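Hand-held gripper: blue textured pads or smooth ones for folded cloth?

Posted in Grippers and End Tools

hturunen
Apr 12, 2019 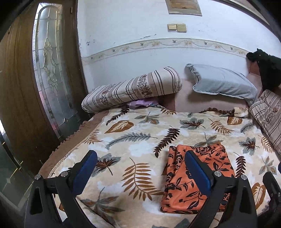

Hand-held tool with the blue textured pads, orange cloth on the bed.

Hello all. I am comparing two sets of pads for our hand-held gripper, and I would like to hear opinions before I order more. The first set is the blue one with texture, from Vivenik. The second is smooth grey silicone, from Wandico. The fingers and the linkage are the same for both, only the pads are changed.

The task is to take a folded cloth by its edge and lift it without opening the fold. With the blue pads I have made 258 grasps so far. My impression is that they hold thin cotton very well, but on a thick blanket they sometimes take the top layer and pull it into a wave. The smooth pads make fewer waves, but they lose the cloth more often when I turn the wrist.

Has somebody compared these in a proper way?
Hanne Turunen

gandano_bench
Which texture direction do you have? If the ribs go across the finger they will catch every layer. We turned ours 90 degrees and the waves were much smaller.

alowther
I don't agree with the above, sorry. Direction made no difference on our arm. What mattered was closing force. Most people squeeze cloth far too hard, then blame the rubber. Back it off until you start dropping things, then go up a touch.

Also, patterned cloth on a patterned blanket is a hard test for the camera. Are you judging grasps by eye or from the recording?

hturunen
Thank you both. I judge from the recording, and you are right that it is difficult — black flowers on orange are easy to find, but the fold edge is not so easy. On a plain grey sheet I could mark the edges in half the time.

About force: it is my own hand that closes the trigger, so I can not set a number. I can only try to be gentle.

gandano_bench
Then you are comparing your hand, not the pads. Put a stop on the trigger.

alowther
Bit harsh. Seven or eight sessions of the same person will average out a lot of that. But yes, a stop is cheap. We used a Salminen collar with a 2 mm shim and it has behaved well.
Alby

hturunen
I did not know the collar fits this linkage. Do I need to remove the screws at the base of the pads to mount it?

alowther
No, leave those alone. It goes on the trigger rod. Check the linkage screws while you're there though, ours worked loose after 5 days and the fingers no longer met in the centre.

hturunen
Good, I will order one and repeat both sets with the stop, and also try the ribs turned as gandano_bench suggests. I still believe the smooth pads are better for thick blankets, but I will write the results here also if I am wrong.

gandano_bench
Keep the fold the same size for both, please. I'd like to see the drop counts for the wrist turn separately.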